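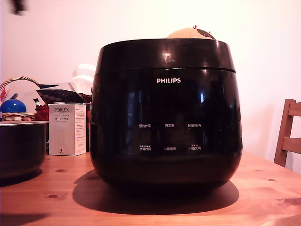
**Unit 6. Starch gelatinization and the absorption method**

Reading: Asante, course reader, section 2. Lab on Saturday, bench groups as before.

Raw rice starch is packed in granules that take up very little cold water. When the granules are heated in excess water they swell, lose their crystalline order and leak amylose into the liquid. This is gelatinization. For most rice it falls between 55 and 80 °C, depending on variety.

**Amylose content**

- Waxy: 0–2% amylose. Sticky, stays soft on cooling.
- Low: above 2 and up to 20%. Tender, grains cling.
- Intermediate: above 20 and up to 25%. Fluffy, fairly soft.
- High: above 25%. Dry, separate, hardens on cooling.

Amylose content and gelatinization temperature are separate properties. Do not infer one from the other in your report.

**Water balance**

In the absorption method all the water is either taken up by the grain or lost as steam:

W = aR + E

where W is water added, R is dry rice, a is the absorption coefficient and E is evaporative loss, all masses in grams. E depends on the vessel, the lid and the time at the boil — it does not scale with R. A fixed ratio of water to rice therefore gives wet rice in large batches and dry rice in small ones.

Worked case: R = 411 g, W = 534 g, E = 40 g. Then a = (534 − 40) / 411 = 1.20.

**End point**

While free water remains, the base of the pot stays close to 100 °C at sea level. Once it is gone, the temperature of the base rises quickly. A thermostat set slightly above boiling can use this rise to cut the heat. The rest period that follows lets moisture even out between the outer layer and the core of each grain.

**Retrogradation**

On cooling, amylose chains reassociate within hours. Amylopectin takes days — this is the slow firming seen in refrigerated rice. Reheating reverses most of the amylopectin change and little of the amylose change.

**Before the lab**

1. Derive the ratio W/R as a function of R and sketch it.
2. Find W for R = 822 g, using a and E from the worked case.
3. Bring questions on E to Iddrisu Issahaku before weighing starts.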